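The quiet pleasure of the benchtop steamer

There is a moment on a grey October afternoon when nothing will do but a steamed bun, and I will happily rearrange my day for it! No oven, no big pot rattling on the stove. Just an electric steamer, a glass lid set to one side and a plate of buns waiting their turn.
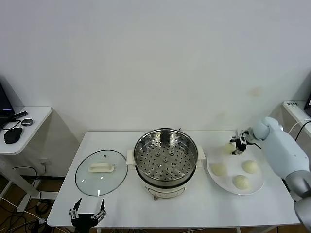

Give them room

Buns swell, and they love to stick to their neighbours. I start with one at the back of the basket and work my way forward, leaving a good gap each time. My dough uses 500 grams of flour and rests in a bowl by the window until it's puffy (some 20 minutes in a warm kitchen, longer in mine).

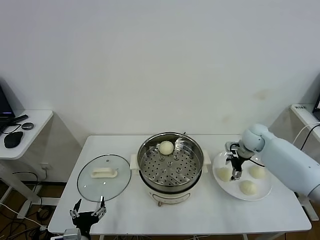 Toivonen wrote in after our last dumpling story to say a square of baking paper under each bun saves a lot of scrubbing, and that cabbage leaves work just as well and taste better. I've since tried the cabbage. Wonderful!

Then the lid goes on and you have to leave it alone, which I find terribly hard. Glass helps. You can peer in at all four without letting any steam out. 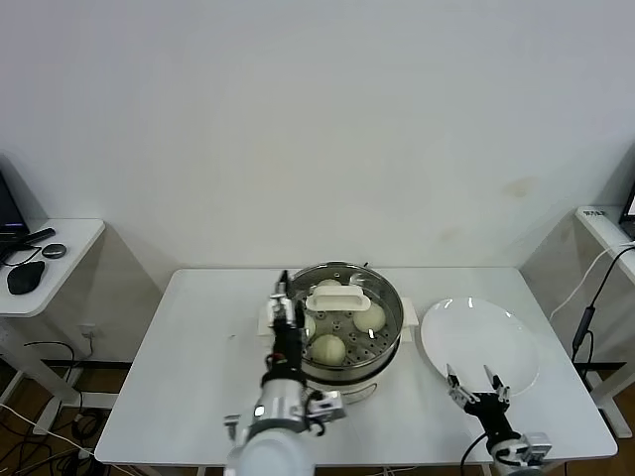 Four buns under glass, with the plate standing by.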